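Call for Participants: Hand-Guided Laundry Study, Second Round

Tierney Textile Handling Group
Posted May 2019

The Tierney Textile Handling Group is looking for people who know how to handle clothes. We want to find out how much of an ordinary laundry pile a machine can fold, and where it still has to hand the job back to a person. Participants work at a table with a hand-held gripper, using it to pick up, turn, spread and fold garments the way they would with their fingers. Sessions are paid.

You don't need a technical background. Our first round drew mostly engineering students, and they were fast with the tool and poor at folding. For the second round we would like people who have folded for a living or for a large household: dry cleaning and hotel laundry staff, retail workers, tailors, parents of several children.

Background

Machines that fold flat goods have been in commercial laundries for decades. A sheet or a towel goes in at one end, held at the corners by a worker, and comes out folded. Shirts are harder. A shirt dropped on a table has no fixed shape, the collar may be under a sleeve, and the machine has to find an edge before it can do anything at all. Steinar Mikkelsen, who runs the study, puts our current software at the level of a careful beginner with towels and well below that with anything that has sleeves.

In the first round, 57 participants completed their sessions. The most common failure was at the very start: choosing where to take hold of a bunched garment. People did this without thinking and had trouble explaining it afterward. We are collecting more of these first grasps than of any other step.
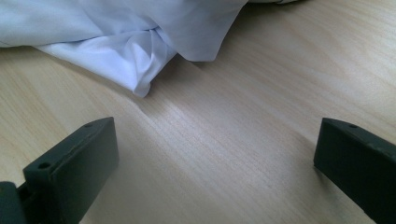 What you will do

A session lasts 2 hours, including a break. The order is as follows.

1. Introduction and consent form. You will be shown how the gripper opens and closes and given time to practice on a dish towel.

2. First grasps. A garment is put down on the table in no particular shape. You approach it with the gripper open, take hold where you think best, and lift. The garment is put down again and you repeat.

3. Locating features. You find and present a named part of the garment: collar, cuff, placket, hem. Light-colored shirts are used for much of this because white on white is where our software makes most of its mistakes. Stitching lines and buttons are often the only clues.

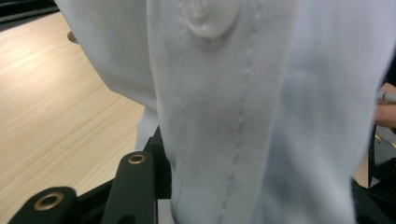
White shirt at close range, with stitching along both sides of the folded band and a button at the top.

4. Full folds. You fold shirts from start to finish by whatever method you normally use. We do not teach a house method. If you fold in thirds, fold in thirds.

5. Short interview. We ask which steps felt awkward with the gripper and which you would be willing to leave to a machine at home or at work.

There are 9 garments in the set. The same set is used for everyone. You will not be timed, and a dropped shirt is as useful to us as a neat one.

The workspace

Sessions take place at our rooms in the Jonditia building, second floor, with elevator access. You may stand or use a stool. Table height can be adjusted before you start, so please speak up if it is wrong for you. The tabletop has a pale wood-grain surface, and part of each session is spent on open approaches across it with nothing between the fingers.

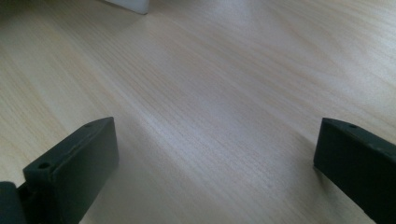 Gripper open over the tabletop.

Who can take part

You should be 18 or older and able to use one hand comfortably for repeated gripping. Left-handed participants are very welcome, as we had few of them in the first round. Glasses and contact lenses are fine. If you have a wrist or shoulder injury, please wait for a later round.

Staff of Stiretti, who supply our garments, are not eligible. Neither are people who took part in the first round.

Payment

You will receive $129 for a completed session, paid by check or bank transfer. If you stop early you will be paid for the time you were there. Parking in the rear lot is free with a permit from our front desk.

What we record

We record images from the gripper, its position, and how far it is open. Your hands and forearms may appear in the images. There is no camera aimed at your face. Interview answers are written down and stored under a number. You may ask for your session to be deleted at any point up to the end of October.

What the results are for

The recordings will be used to train and test folding software, and the written results will be shared with Tandance, which is planning a trial in a small number of shop laundries. We do not expect this round to produce a machine that can do the whole job. A more likely result is a clear list of the garments and steps that can be handed over now, with everything else left to staff.

How to apply

Send us a few lines saying what kind of folding you do or have done, which hand you prefer, and whether mornings or afternoons suit you. Use the contact form on the Tierney study page and choose "Laundry Study, Round 2" from the list. You can also leave a note at the front desk of the Jonditia building, marked for Steinar Mikkelsen.

We reply to everyone who applies. Please wear short sleeves or sleeves that roll up, and leave bracelets and large rings at home.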